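Trays and Plates: How a Meal Gets to the Table

A page for young readers from the Rathjen House of Everyday Things

Every day, in homes, schools, hospitals and trains, people carry food from one place to another. Most of the time they do not think about it. A plate goes on a tray, the tray goes to a table, and somebody eats. Yet both the plate and the tray have been shaped with care, and each part of them has a job. On this page you will learn what those parts are called, how a plate is made, and how to carry a tray without an accident.

What is a tray?

A tray is a flat carrier with a raised edge. The flat part is called the floor. The raised edge is called the rim. A board with no rim can also be used to carry things, but a cup standing on it can slide straight off the side. The rim of a tray stops the cup before that happens. It also holds back small spills, so that a spoonful of soup stays on the tray and does not run down your sleeve.

Trays may be made of wood, metal, plastic or even stiff paper. Each material has good points and bad points. Wood feels warm to touch, but it does not like to be left in water. Metal is strong, but it is noisy when it is set down. Plastic is light and simple to wipe clean, and for that reason many school dining rooms use it. Paper trays are handy at a fair or a picnic, although a wet paper tray soon bends in the middle.

Look at the rim of a tray the next time you hold one. On many trays the top is rounded. A sharp edge would press into your fingers, and a rounded one spreads the weight over more of your skin. The rounded shape has a second use. A thin flat sheet bends easily, but when its edges are turned up it becomes much stiffer. You can test this with a sheet of paper. Hold it by one end and it flops down. Fold up the two long sides by the width of your finger, hold it again, and it will stay nearly straight.

What is a plate?

A plate also has a rim, and inside the rim there is a part called the well. The well is the lower, flatter area where the food goes. The rim is where you put your thumbs when you pick the plate up. It also makes a clean space between the food and the table. Cooks sometimes say that the rim of a plate is like the frame around a painting, and they wipe it with a cloth before the plate leaves the kitchen.

Many plates are round. A round plate is simple to make, because the soft clay can be shaped while it spins. Round plates also stack well, and it does not matter which way you turn them. Other plates are oval, which means that they are longer in one direction than in the other. An oval plate suits long foods such as a whole fish, a row of sandwiches or a few ears of corn. When you stack oval plates, you must line them up so that they all point the same way.

Decoration is often placed on the rim, where food does not cover it. Some plates have flowers or leaves. Others have a band of color along the outer edge, or lines that spread out from the middle like the rays of the sun. The well is often left plain. A plain white well makes it easier to see what you are eating, and the bright colors of carrots, peas and tomatoes show up clearly against it.
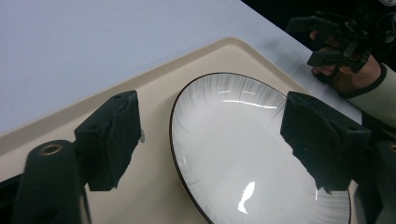
Walid Yammine wrote to us that in his family the oval plate was always for the bread, and that he was quite old before he learned that other people put fish on theirs. He asked whether there is a correct use. There is not. Names such as "fish plate" or "bread plate" tell you what a maker had in mind, but a family may use a plate for whatever it likes. We would be pleased to hear from other readers about the plates they have at home and what goes on them.

How is a ceramic plate made?

Ceramic is the word for clay that has been baked until it is hard. The work begins with soft clay, which is pressed or turned into shape. The plate is then left to dry slowly. If it dries too fast, one side may shrink before the other, and the plate will crack or curl.

When it is dry, the plate goes into a very hot oven called a kiln. This baking is known as firing. After the first firing the plate is hard, but in many cases it is still rough and will soak up water like a flower pot. To seal it, the potter covers it with a liquid called glaze. Glaze contains the same kinds of minerals that are used to make glass. In the second firing the glaze melts, flows over the plate, and then cools into a smooth coat.

A shiny glaze acts a little like a mirror. If you hold a glazed plate under a lamp, you will see bright spots of light on it, and they move when you tilt the plate. Now try the same thing with a dull surface, such as an unglazed flower pot. The light spreads out in every direction, and you see no bright spots at all. A surface that is not shiny is called matte.

Painted decoration can go under the glaze or on top of it. Paint under the glaze is protected, and it can be washed many times without wearing away. Stripes made with a brush are seldom exactly alike. Some are thicker at one end, and some fade out where the brush began to run dry. Potters are often fond of these small differences. Factories can print patterns that look like brush strokes, and it can be hard to tell the two apart without a close look.

In our own display there is a set made at the Brondska pottery. The set has 26 pieces, and two of them are oval. Our records show that the shelf where it stands holds 349 items in all, counting lids.

Why do things slide?

When you tilt a tray, the plate on it may start to move. What holds it back is friction. Friction is the grip between two surfaces that touch. Rough surfaces often grip well. Smooth surfaces often slide. The bottom of a plate usually has a small ring called the foot, and the foot is the only part that touches the tray. On many plates the foot has no glaze, and it feels slightly rough under your finger.

Weight matters as well. If all the heavy things are on one side of the tray, that side will want to dip. The place where the tray balances is called its center of gravity. With a single plate on the tray, put it near the middle. With a plate and a cup, set them on either side, and place the heavier one a little closer to the middle.

Try it yourself

You will need a tray, an unbreakable plate, a damp cloth and a ruler. Ask an adult before you start, and work on a low table.

Put the plate in the middle of the tray. Lift one end of the tray slowly and stop when the plate begins to slide. Ask a partner to measure how high the end of the tray is above the table, and write the number down. Now lay the damp cloth flat on the tray, put the plate on the cloth, and lift again. Compare the two numbers. You may repeat the test with a sheet of paper, a paper napkin or a rubber mat - guess the result first, and then see how close you were.

A class at the Stundent school tried this test in January with 30 pupils working in pairs. Their teacher, Bastian Lenz, reported that the rubber mat won every time, and that the paper napkin caused the most arguments.

How to carry a tray

Clear a space on the table first. Hold the tray with both hands, one on each short side, with your thumbs on top of the rim. Keep it level and close to your body, at the height of your belly button. Look where you are going and not only at the food. Walk at your normal pace.

When you reach the table, bring the near edge of the tray down first and then lower the rest. Slide the tray forward until all of it rests on the table. A tray that sticks out over the edge can be knocked by an elbow - this is one of the most common ways for a plate to get broken.

If a plate does break, stand still and call an adult. Broken ceramic has very sharp edges, and small pieces can travel a long way across a floor. Do not pick them up with your fingers.

Words to remember

Rim: the raised or outer edge of a tray or a plate.
Well: the lower part in the middle of a plate.
Foot: the ring on the bottom of a plate.
Kiln: a very hot oven for baking clay.
Glaze: the smooth coat on a ceramic plate.
Matte: not shiny.
Friction: the grip between two surfaces that touch.

Visiting with a class

School groups may book the Flekus Room, where children can handle trays and plates from our teaching collection. The room is open to groups in the morning. Teachers are asked to write to the education office before their visit and to give the age of the pupils. Lunches may be eaten in the room, and trays are provided.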